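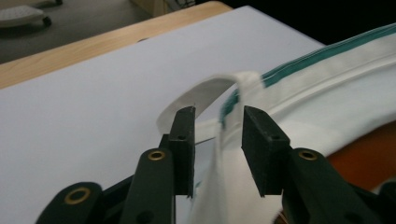 # Zippered cloth pouch

A **zippered cloth pouch** is a small, soft bag that closes along one edge with a zipper. I've been filling in the textiles pages of this wiki since August, and I'm a little embarrassed it took me this long to reach the pouch – I own 13 of them!

## Fabric and zipper

Cotton canvas is the usual pick, though you'll see linen and plain quilting cotton too (thin cotton wants a lining, or it sags). White is popular with people who like a bright zipper, and teal on white is a combination I never get tired of. The colored part is the tape, the woven band that holds the teeth, and it gets sewn between the outer fabric and the lining.

## Loops and straps

Lots of pouches have a fabric loop stitched into a side seam. You can hang the pouch from it, or pinch it while you pull the zipper with your other hand. Dionysis Margaritis, who wrote our page on seams, folds his loops double and sews across them twice, and I've copied him ever since.

## Washing

Close the zipper first and turn the pouch inside out if it has a lining you care about. I air-dry mine – the dryer made one of my Vestness pouches pucker all along the tape, and ironing only half fixed it.

## See also

- Cushion cover
- Drawstring bag
- Pencil case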